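How to Pack Your Shoes for a Long Storage

Posted by Edin Stojanovska, Oct 26, 2021

When I moved from Silovley to a smaller apartment, I had to put most of my shoes away for the first time. I made many mistakes, and two pairs of leather boots were lost to mold. After this I started to do it with more order, and I want to share my way with you.

Before you start

You will need a soft brush, a clean cloth, a little saddle soap, white tissue paper and a box for each pair. Please do not use newspaper. The ink can go onto light leather, and it is very hard to remove after.

Step 1. Clean and dry

Brush the dirt from the soles first, then from the upper part. Take out the laces and wash them by hand. Wipe smooth leather with the soap and a damp cloth, but for suede use only the dry brush. Then leave the shoes in open air for two full days, away from the heater. I know it looks like too much time, but the inside dries much slower than the outside.

Step 2. Choose the box

The original box is usually good enough if the corners are still strong. A box with a small hole in the side is even better, as the air can move a little. Do not use a plastic box that closes very tight, except if you are sure that the shoes are dry.

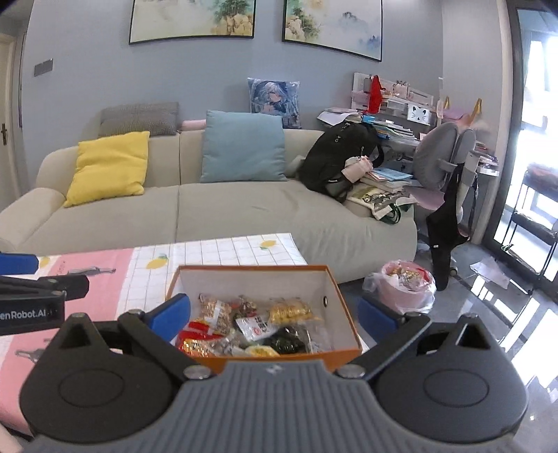 An open shoebox-style box, orange outside and white inside, with a small metal grommet.

My friend Driss Mansour buys plain cardboard boxes from Brakik and they also work well. He paid for 100 pieces at once, so I think his whole family has them now.

Step 3. Fill and wrap

Make soft balls of tissue paper and push them into the toes. The shoe should keep its natural form, so stop when you feel resistance. For tall boots, roll a piece of thin cardboard and put it inside the shaft. Wrap each shoe alone and lay them in opposite directions, heel beside toe.
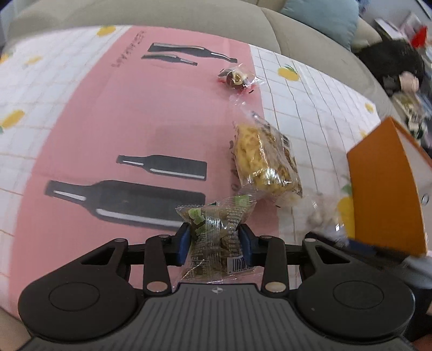
Step 4. Write the label

Write the label on the short side of the box, where you can read it when the boxes stand in a pile. I write the kind of shoe, the color and the month when I packed it. A photo glued on the box is nice too - but my printer is old, so I only write.

Step 5. Find the right place

A closet inside the apartment is the best choice. The basement is often humid and the attic gets too hot in summer. Keep the boxes a little above the floor, and put the heavy boots at the bottom of the pile.

Open the boxes one time in December and look inside. If you smell something old, change the paper and let the shoes stand outside the box for one night before you close them again.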